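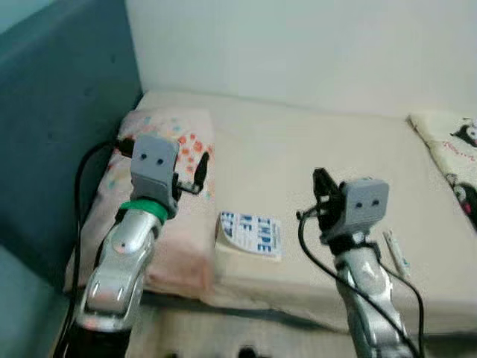
Setting up your Dundo fan club account, part 3: birthday alerts and the watch party

By Stamatia Spanos | August | 3 min read

Right, you've got your login and picked your favourite stars, so now for the fun bit! I run the Flendthorpe old films group and I've set up more of these than I care to admit.

1. Open Dundo and tap Stars, then My List.
2. Tap the bell next to each name. Gold means alerts are on, grey means off.
3. Choose "Day before" if you like to get a card in the post (I always do, and I still miss Wenjie Tang's favourites every year).
4. Go to Parties, tap New, and type a title. Ours was "Girningate Nights", after the film.
5. Pick a start time. We go for 7.30 pm.
6. Add your guests and press Send.

Note: the free account lets you follow 13 stars. The paid one goes up to 300, and I'm at nearly 199 already, oh dear.

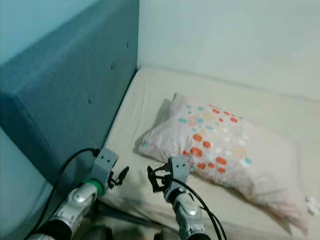 Blue headboard with dimpled tufting, white wall behind.

7. On the night, press Start and wait for the green tick before you play the film.
8. To share the birthday message wall, tap Wall, then Copy Link. So-ying Mak pastes hers straight into our group chat.

Caution: deleting a party deletes its message wall too, and you can't get it back. I lost a whole evening of lovely tributes that way! Save the wall first under Wall, Keep a Copy.

If the bell stays grey, log out and in again, then repeat step 2.

13 comments | 199 shares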